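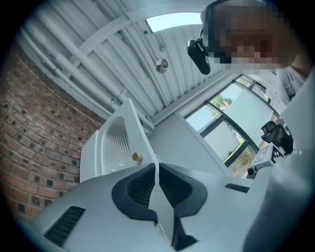 Uleo is a small collection of notes, measurements and drawings about one room: a converted workshop that we have been turning into a place for sorting, storing and sitting down with a cup of coffee. It started as a list of what needed a home, and it grew, because rooms like this are a joy to write about! You get red-brown brick on one side, a big window with dark metal mullions on the other, and trees outside the glass. Overhead there's a white corrugated ceiling with the pipes left in plain sight, plus a skylight that does more for the mood of the place than any lamp we tried. The tall white panel with the gold-colored knob is the piece we get asked about most, so it has its own section further down.

WHAT IS IN THE COLLECTION

The main file is a plain table, one row per thing. "Thing" is used loosely. A shelf is a thing, a box on the shelf is a thing, and a drawer full of brackets is one thing unless somebody has gone to the trouble of splitting it up. There are 300 rows at the moment.

uleo_items: the table itself
uleo_zones: the 8 zones of the room and what belongs in each
uleo_notes: free text, longer remarks, half-finished ideas
uleo_sketches: pencil floor plans, scanned flat
uleo_changes: what moved, from where, to where

The sketches folder is the messiest and also my favorite. Three of the plans disagree about where the workbench goes. All three are kept, and the newest one has a star in the corner.

COLUMNS IN uleo_items

id: a number, never reused, even after something is given away
name: what we call it out loud
zone: see below
height: floor, waist, shoulder or ladder
how_often: daily, weekly, seasonal, hardly
finish: paint, bare, metal, cloth, mixed
goes_with: the id of another item, if they should stay together
remark: anything at all

The height column turned out to be the most useful one in the whole table. We added it as an afterthought. Sort by how_often and then by height and you can see every mistake in the room at once (a daily item that needs a ladder, a seasonal box sitting at waist height where the tape should be). If you take one idea home from this project, please take that one.

ZONES

Zone names are short and a bit silly, and they stuck.

brick: everything along the brick wall
glass: the window side
tall: tall furniture and whatever is inside it
bench: work surface and the space under it
rack: open shelving
hooks: anything hanging
door: what you grab on the way out
sky: the patch of floor below the skylight, kept clear for big jobs

An item can only have one zone. If it lives in two places, pick the one where you'd look first on a tired evening. "sky" should have no permanent items in it at all, and the validation step complains if it finds one. Drying laundry has been caught this way more than once.

NOTES ON THE BRICK SIDE

The brick is curved, and I love it, but curved walls and straight shelves are not friends. A long shelf touches in the middle or at the ends and leaves a gap somewhere. We went with short units set side by side, each turned a little from the last, and the row follows the wall nicely now. The wedge-shaped gaps behind them are perfect for rolled things: paper, a spare blind, offcuts of felt.

No drilling into the brick. That is a house rule, and the remark column says "freestanding" for every item in this zone. Please keep it that way if you send changes.

NOTES ON THE TALL PANEL

White, recessed, with a fluted section running down its face, and one small round knob set low on the right. We tried a larger handle in a darker color for a few weeks. It worked perfectly well and looked wrong every single morning, so back went the little gold one. The ribs collect dust. A dry paintbrush, the soft 2-inch kind, gets it out much faster than a cloth does, and it's oddly satisfying.

The paint is Tinar in the plainest white they had on the shelf. The touch-up jar is in bench, id 114 in the table.

NOTES ON THE WINDOW SIDE

Keep this side low. Anything above sill height steals the view of the trees, and the view is half the reason to be in there. Plants are fine. Cardboard is not, it fades and then you can't read your own labels. For labels we use Dirnska paper tags with a soft pencil, which hold up well in strong light and can be rubbed out when the contents change.

HOW TO USE IT

Open uleo_items in any spreadsheet program. There's nothing to install. Filter by zone and print one page per zone, then walk the room with a pencil and fix what's wrong on paper first. Typing it up afterward takes a few minutes.

If you want to try this with your own room, copy the table, delete every row and keep the columns. Change the zones right away. Ours fit our room and will probably annoy you in yours.

KNOWN GAPS

The hooks zone is behind. Bags get swapped so often that we stopped logging what is in them.

Dimensions are missing for most of the Wunderlich boxes. They stack inside each other, so the empty size and the full size are different, and we never settled on which to write down.

The finish column mixes up material and coating. It bothers me too. Splitting it is planned for the next version.

Seasonal items were last checked in December, so the summer things may be out of date.

CHANGES

v3: added sky, merged two bench zones, new tag style
v2: height column, first sketches
v1: the original list

Corrections, better names and floor plans of your own rooms are all very welcome. Put them in uleo_notes with the item id at the start of the line.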